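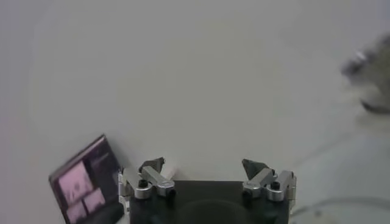
Keeping a White Worktop White

When I moved my small workshop into the back room in Amitby, I wanted a white table. Everybody in my family said it was a mistake, that white shows everything. Yes, it shows everything, and for me this is the good side of it. A small screw dropped on a brown bench can hide for a week. On a pale top I find it in a moment.

But a pale top needs some care, and I learned most of it by doing it wrong first. These are the habits which stayed with me.

Every day

Wipe the top before work and again after. Before work it is only dust, so a dry microfiber cloth is enough. After work I use a cloth that is damp with warm water and two drops of dish soap, then a second cloth with plain water, then a dry one. If you skip the plain water, the soap leaves a thin film, and the film catches dirt much faster than the clean surface does.

Do not wipe in circles. Go in straight lines from the back to the front, so the crumbs and the metal dust fall in one place and you can catch them with a dustpan. With circles you only move them around, and metal dust makes fine scratches.

Marks and what takes them off

Pencil: a white school eraser. Do this before you use any water, because wet pencil becomes gray and spreads.

Ballpoint pen: rubbing alcohol on a cotton pad. Press it on the line for 10 seconds, lift, and take a clean side of the pad. Please try it first in a corner you do not see. On my top it does no harm, but on a painted or lacquered one it can make a dull spot.

Gray or black rubbing marks: these come from metal and from dark rubber feet. Baking soda with a little water, made into a soft paste, on a damp cloth. Rub lightly. The mark looks like a scratch, but very often it is only metal left on the surface, and it comes off.

Oil: first paper towel, only pressing. Then dish soap without water on the place, wait 14 minutes (I put the kitchen timer, otherwise I forget), then wash.

Glue: let it dry completely and push it off with an old plastic card. I ruined one corner with a metal scraper and I still look at this corner every morning.

Coffee: it is better not to bring the coffee to the bench. If it already happened, baking soda paste again, and leave it for some minutes.

Things that I do not use any more

Scouring powder, the green side of the sponge, and the white "magic" sponges. The last ones work very well, maybe too well. They are a very fine sandpaper. After one winter with them I had a shiny bench with a matte place in the middle, exactly where I work.

I also stopped with the furniture polish. The small parts slide away from you.

Protecting the top

For cutting and for soldering I put down a mat. Mine is an Erberg mat, dark green, and it gets cleaned under too, every week, because grit collects there and does its scratching where you do not look.

Under heavy tools I glue felt pads. Change them when they get hard. A felt pad with a small metal chip inside is worse than no pad.

Light

If the top is white, the lamp matters more than you think. A strong lamp directly above makes glare and your eyes get tired. I have my lamp on the left side, a little behind, and turned so that it shines first on the wall. To check whether the top is clean, switch off the ceiling light and hold a flashlight low, almost flat on the surface. All the dust that you did not see before will be there.

Small parts

Put them in a shallow dish with a dark bottom. For silver screws I use the lid of a jar, painted black inside. For black screws the white table itself is good enough, but they roll, so a piece of thin white cloth under them helps.

Once a year

In September, before the heating season, I take everything off the bench and wash the whole top, also the edges and the underside of the front edge, where hands leave more dirt than anywhere. It takes me 2 hours with the drying. At the same time I tighten the bolts of the legs.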